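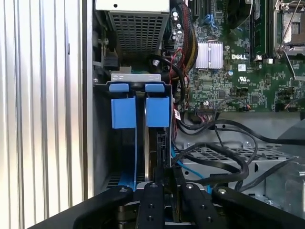

Hello from the Wurnerness Robotics Club! It's been a busy few weeks since my last bit of news, so grab a cuppa.

As most of you know, we've entered the Akanda Cup again this May, and this year the task is a proper fiddly one. Every team gets an old desktop tower and has to program robot arms to take it to bits without wrecking anything. You get 900 seconds on the clock and you lose points for every bent clip. We've called our entry Orus (it won the vote by a mile, sorry to everyone who wanted Toastie).

We spent the first couple of sessions just working out what order to do things in. Half of us wanted to go for the memory first, the other half said drives, and we had quite a lively argument about it over the biscuits. Drives won in the end, mostly on the grounds that they come in those nice blue caddies and the judges give you 54 points for each one that lands on the bench in one piece. Varko, the repair shop on the quay, very kindly let us have a pile of dead towers to practise on, so a huge thank you to them! 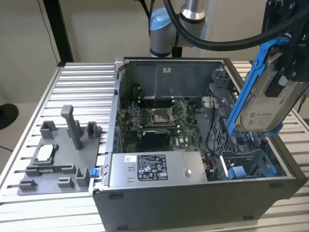 Orus with a hard drive in its blue caddy, and the tower open on the bench.

I've been on the gripper team, and I can tell you I now dream about drive cages. The fingers have to go in at just the right angle, and there are cables draped all over the place in there, so a path that looks lovely on the laptop can snag the minute you try it for real. We've rewritten the approach move more times than I care to remember. Our newest members have been brilliant at this, by the way. They're far more patient than I am and they keep much better notes.

The printed holder plate has been the other big job. Every part wants its own little home so the arm knows where to put it down, and we got the pockets wrong on the first go (too tight, my fault, I measured in a hurry).

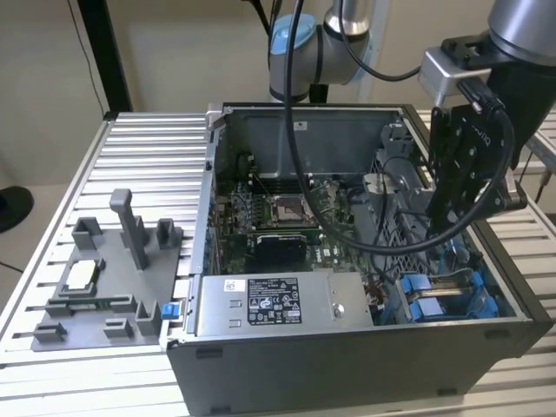
Our best practice run so far scored 918, and I did a small dance. Last year we'd have been chuffed with half that. There's still plenty to sort out, mind you, and the memory modules are giving us grief with their latches.

We're down to the last 2 practice sessions before the cup, both on a Thursday at half past six in the usual room. Do come along if you'd like to see it going, no experience needed, and if you've got any old towers cluttering up the loft, bring them with you!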